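The Pouch Problem
4 min read

Somewhere in your home there is a drawer, a basket or the bottom of a closet where small bags go to breed. You did not buy most of them. They came free with sunscreen, or held a set of sheets, or were handed to you at the end of a conference by a person who looked relieved to be rid of one. Mine live in a hatbox that has never held a hat.

Last month I tipped the hatbox out on the bed and found 31 pouches. I had been using 2 of them. One held pens and the other held a smaller pouch.

I mentioned this in the last newsletter and got more mail than I have had on any subject since the shower curtain letter. Rosaire Hawthorne wrote from Ganulham to say she keeps a pouch for chargers, a pouch for adapters that fit the chargers, and a third pouch she is afraid of. Darius Sandu asked whether a bag of bags counts as storage or as a cry for help. I have decided it depends on the bag.

So this month we sort them. Set aside an evening, put something on the radio, and be prepared to meet a lip balm you had given up on.

Start by opening every single one. People skip this step and give away their spare keys. Turn each pouch upside down over a towel and shake it, then run a finger along the bottom seam, where the crumbs and foreign coins are. I got a hotel sewing kit, 8 hair ties and a receipt from Farnetti for a sandwich I still think about.

Next, try the zipper. Open it all the way and close it all the way, with one hand if you can manage it. A pouch with a zipper that sticks on your bed at home will stick much worse in an airport line with your passport in it. You can rub a stubborn one with a pencil or a bit of candle, and if it still fights you after that, let it go. Life is short and there are, as we have established, 30 others.

Then consider the shape. Flat pouches are for paper, cables and anything you could slide under a door. Boxy ones stand up by themselves and will take a hairbrush, a sock puppet or a full set of colored pencils without complaint. I used to keep the flat ones because they took up less room. They took up less room because there was nothing in them.

Color matters more than I wanted it to. Elli Riihimäki, who has three kids and one car, gives every pouch a job and makes sure no two are alike. "If I have to read a label in a parking lot, I've already lost," she told me. Her crayon bag has a frog on it. Her first-aid bag is the shade of red that makes bus drivers brake. I own four black pouches, and packing for a weekend away is like feeling around for a light switch in somebody else's house.

This has softened me toward pouches with animals on them. I was raised to believe that an adult should carry plain things, and I have spent a good part of my adulthood looking for those plain things on the backseat. A bear will find you before you find it.
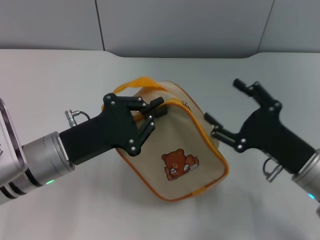

Orange piping, a strap to grab it by, and a bear with his nose in a book. Try losing this one.

Canvas has its own rules. Check the care tag if there is one, and spot clean around anything printed before you get ambitious with the whole bag. Cool water, a little dish soap, an old toothbrush for the piping. Stuff it with a hand towel while it dries or it will set in the shape of a dropped pancake. Chiyo Tsuji swears by drying hers clipped to a skirt hanger by the strap, which also keeps the cat off.

As for the ones you can't love, schools will often take clean pouches for pencils, so call and ask. Kaede Morikawa fills hers with travel soaps and leaves them in the guest room, where visitors carry them off to start a hatbox of their own.

I am down to nine. The hatbox is holding scarves now, and the small pouch has moved out of the larger one and is looking after my stamps.

Next issue: lids.

Questions, complaints and pouch confessions: just reply to this email | © The Stukach Household Letter | Back to top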